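Home Agendas Minutes Parts List Contact
Search minutes... Go

Equipment Planning Meeting, March
Gulatia Workshop, Bench Automation Group
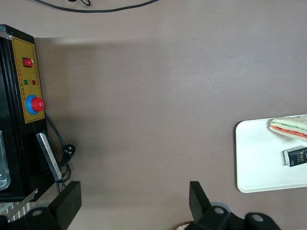
Control box with emergency stop, at the bench. Item 2.

Chair: Horacio Montecinos. Quorum met. Started 9 a.m. Saturday.

1. Last minutes
Approved with one fix: the spare motor order went to Dramani, and we had written Grollano.

2. Control boxes
Long and very happy discussion! Everyone who has used the yellow-panel box likes having the big red stop button and the rocker switch on the same face. Horacio wants the same layout at every station, so a person moving between benches reaches for the same spot (strong agreement around the table). Grollano has quoted for 3 more boxes with 14 days' delivery.
Agreed: order all three. Horacio to confirm plug type before the order goes in.

3. Second arm
The Helier arm is still the favorite. It would let us run tray handling and small-box picking side by side, and people are already listing things they want to try with it, sandwiches and cartons included. Dramani can lend a demo unit for 30 days. Some worry over bench space and whether the present table is deep enough.
Agreed: ask for the demo first, decide on buying after. Measure the table.

4. Gripper fingers
Flat black pads to stay as our standard. Request for a softer set, for bread and other food that squashes. Price two kinds and bring samples if the supplier will send them.

5. Cables
Cord clips and a floor cover to be added to this quarter's small purchases. Cheap, and overdue.

6. Other
Label printer needs tape. Shelf for spare fingers approved.

Next meeting: April, same room. Bring quotes on paper please.

Share 3 Comments 9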